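Chapter 4
Robots on Show

An open day lets people outside a lab see how far a machine has come. Hajji, a robotics firm in Drestov, held one in June and set its arm to work at a table between two booth benches, as a customer might find it. The job was drinks service.
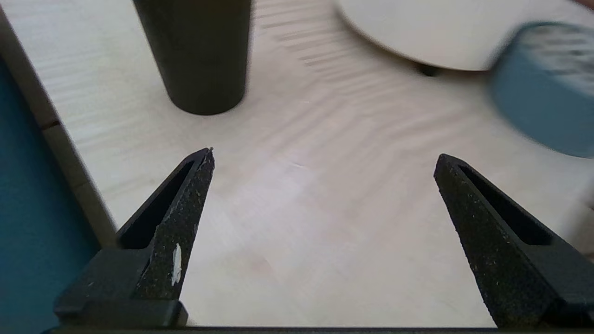
Reading time: 10 minutes

The gripper has two fingers – enough for a cup, as this chapter will show. Visitors came in groups and stayed for some 60 minutes. Most asked about spills first.

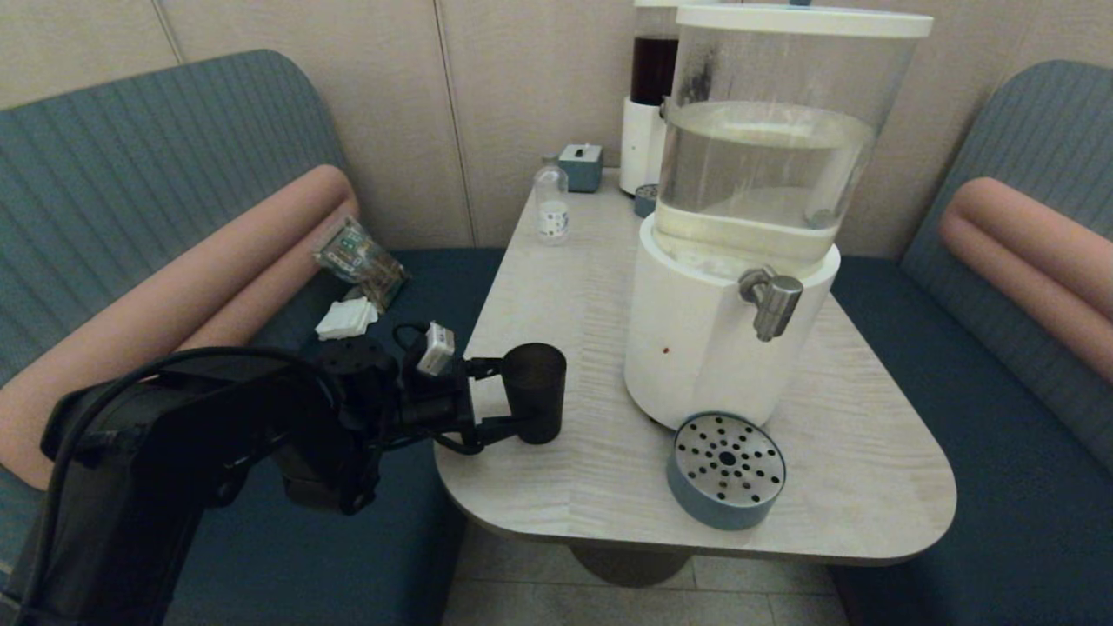 One visitor wrote afterward that she would have liked to see it handle a full cup in a crowded room. Section 4.1 takes up that question.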